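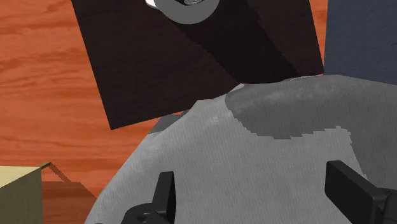

Dark board on an orange tabletop, rendered

From: Carhuamaca Owners List
Date: Friday, September 25, 2020
Subject: Re: Rental cap and units coming up for sale

> Can someone confirm what the rental cap is now? We are thinking of
> listing our two-bedroom and the agent at Lurnar says buyers keep
> asking. She also wants to know if the transfer fee is still 300
> dollars or if that changed in July.

The cap did not change. It is 9 units in the building, and all of those spots are taken. There are 4 owners on the waiting list. A buyer can't take over your place on that list. They go to the bottom after closing, so please have your agent put that in the listing.

The transfer fee is still 300 dollars, paid by the buyer. The July change was to the document package, which now costs 105 dollars and has to be ordered through Troneo. The old form on the Cledemico site still opens, but requests sent that way don't reach anyone. If you used it this month, order again.

Lockboxes go on the rail by the side gate, not on the unit door. Open houses are fine on weekends, with signs taken in the same evening.

One more thing on two-bedrooms: the storage locker is deeded with some units and assigned with others. Check your own deed before you list it as included.

Carhuamaca office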